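I blow the dust out of my gaming PC on a Sunday, usually before anyone else is up. Keyboard first — tip it upside down, tap it, try not to look at what falls out. A soft make-up brush gets between the keys better than any gadget I've paid for, and a barely damp cloth does the wrist rest.

Then it's the case. Switch off at the wall, hold the power button for a few seconds, and use short puffs of air with the can upright. I hold the fan blades still with a lolly stick!
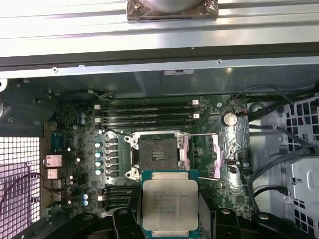 How often should you clean the dust filters? Every month if you've got pets or carpet, every three if you haven't. Mine get rinsed under the tap and left on the rack overnight, and they go back in only when they're bone dry. I keep the screws in an egg cup meanwhile.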